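4.2 餐具晾干方式与厨房台面的使用

前一节讨论了洗涤环节的用水习惯，本节转向洗涤之后的处理。在多尔特绍（Doltesau）的入户调查中，这一环节最初没有单列，只作为“其他”项附在问卷末尾。试访之后，Whitcombe 建议把它独立出来，理由是受访者谈到洗碗时，往往会自发地谈起碗洗完以后放在哪里。正式调查中，74户家庭填写了厨房日志，共得到有效记录756条。日志由家中实际洗碗的人填写，同一户内轮流洗碗的，由当天洗碗者填写。

晾干方式按日志的原始措辞归为四类：擦干后立即收纳、在沥水架上自然晾干、倒扣在布或纸上晾干、留在水槽或洗碗机内。归类由 Ruawai 和 Lowther 分别完成，意见不一致的条目交第三人判定。争议主要出在混合做法上，例如先在沥水架上放一会儿，再用布擦干。我们按餐具停留时间最长的位置归类，擦拭动作另记一栏。

自然晾干在各类住户中都是最常见的做法，但“自然晾干”的含义在各户之间差别很大。有的家庭把沥水架当作过渡用具，早餐的杯碗在午饭前收进橱柜。另一些家庭的沥水架实际上承担了橱柜的功能，常用的几只杯子和碗从架上取下，用过洗净，又放回架上，很少进入柜中。后一种做法在独居者和合租住户中更多见。一位合租的受访者在日志备注栏写道：“柜子是放不用的东西的。”类似的说法在访谈里多次出现，说明收纳空间的划分依据的是使用频率，与房屋设计时预想的功能分区并不一致。

Prendergast 在早期关于租赁住房厨房的讨论中提出，台面上长期摆放的物品可以看作住户对固定家具不足的补偿。我们的材料部分支持这一看法。橱柜容量较小的住户，沥水架全天留在台面上的比例较高。不过也有橱柜宽裕的住户把沥水架长期放在外面，访谈中给出的理由多与动作的方便有关：水槽边伸手就能放下，做饭时伸手就能拿到。把这类做法全部归因于空间不足，会忽略厨房动作本身的顺序。

架下的衬垫是另一个值得单独说明的细节。原问卷没有询问衬垫，相关信息来自访谈和厨房草图。受访者使用的材料有毛巾、硅胶垫、旧报纸和包装纸。选择毛巾的人看重吸水，也最常抱怨气味；选择硅胶垫的人提到容易冲洗，但水会积在凹槽里，需要端起来倒掉。使用纸类衬垫的住户较少，他们把纸视为用过即换的东西，不必清洗。有两户在接待客人较多时临时铺纸，平时则不铺。衬垫的更换频率在日志中记录不全，本文不作定量比较。

杯子的摆放方式也有分歧。多数受访者习惯杯口朝下，认为这样沥水快，也不落灰。少数人坚持侧放或斜放，理由是杯口紧贴平面时内壁不容易干。为了弄清这种分歧有多少来自杯子的形状，我们在访谈中请受访者拿出最常用的一只杯子，演示平时怎样放。使用直筒形杯子的人大多不加思索地倒扣；使用带把手的杯子的人则会先调整方向，让把手避开架上的金属条。容量超过500毫升的大杯通常不上架，直接放在架子旁边。可见摆放方式既受习惯影响，也受架子间距和杯子尺寸的制约，单问“您习惯怎样放杯子”得到的回答并不可靠。

沥水架的样式对上述做法也有影响。受访家庭使用的沥水架大致有金属丝架、塑料托盘架和悬挂在水槽上方的伸缩架。金属丝架底部透空，水直接落到下方，因此与衬垫的搭配最为多样。托盘架自带接水盘，使用者很少再铺别的东西，但接水盘的清洁常被遗忘。伸缩架把水引回水槽，省去了衬垫，代价是占用水槽的一部分开口，洗大锅时必须先移开。Stüber 整理的七月补充访谈显示，更换过沥水架样式的住户，往往随之改变了收碗的时间，而对擦干与否的态度没有明显变化。金属丝沥水架置于纸垫上的情形见图2。

图2 棕色纸垫上的金属丝沥水架及浅薄荷绿色圆筒形杯子
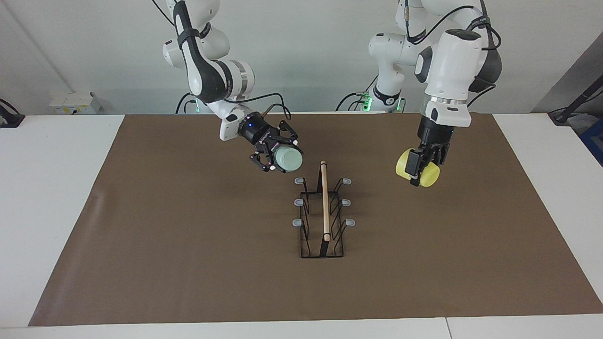

与样式相比，架子的位置更难改变。多数住户把它放在水槽的一侧，选哪一侧取决于惯用手和插座的位置，搬入后不久就固定下来。几户在访谈中承认现在的位置并不方便，例如挡住了窗台，或者离灶台太近，但仍没有移动。这种稳定性使沥水架成为划分台面区域的实际边界：一侧用于备餐，另一侧留给洗净的餐具。合租住户对这条边界尤其敏感，越界摆放的锅具是日志备注中较常见的抱怨。下一节将结合厨房草图，讨论备餐区的面积如何随一天中的不同时段变化。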